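Zolano Teardown Cell, Clundarham Site
Progress report to Quintana, February period

Status against plan: behind

The last report said the cell would be running unattended by now. It isn't, and I don't think we should promise a new date until the drive problem below is understood.

The cell worked through 86 desktop towers this period. The plan was 400. Most of the shortfall comes from a single fault at the parts tray, which we first logged as a nuisance and should have logged as a stop.

What went wrong

The gripper lets go of hard drives before they are fully down in the upright holder. In the early cases the drive leaned and the arm carried on as if the placement was good. In the worst case the drive fell off the tray, landed on the bench, and the second arm began its next move with the drive in its path. An operator hit the stop. The automatic stop did not trip, and that worries me more than the drop.

Drerudham, who supplied the control software, say the release is triggered by finger force and that our drives vary too much in how they sit in the fingers. That may be part of it. Their first fix was a higher force threshold, and we saw drops again the same afternoon. Their second was a slower descent. The log they sent back shows 1,684 placement moves with no fault flagged, but it also shows no fault for the drop we all watched happen. I would not put any weight on that number.

Processors and memory modules have given us no trouble at the tray. They go in low and flat, and a small error doesn't matter much there.

Safety

Both arms now run at reduced speed, and the second arm is held whenever the first is working over the tray. An operator stays at the stop button for every cycle. This costs us most of the time savings in the original proposal, and the next budget should say so plainly.

Spending

Three spare fingertips and one reprinted tray were charged to repairs. We are holding back the final payment to Drerudham.

Next period

Fit a seat switch in the drive holder so that release depends on the drive being down. Test the automatic stop with a drive placed in the second arm's path on purpose. No unattended running until both are done and the results are in your hands.

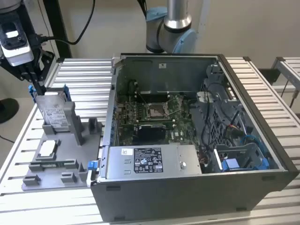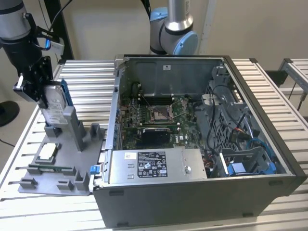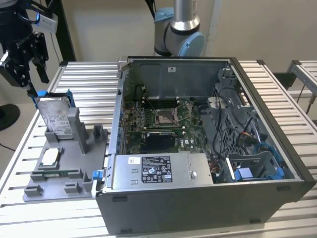 Clundarham cell, hard drive handling at the parts tray, with the opened tower alongside and the second arm behind it.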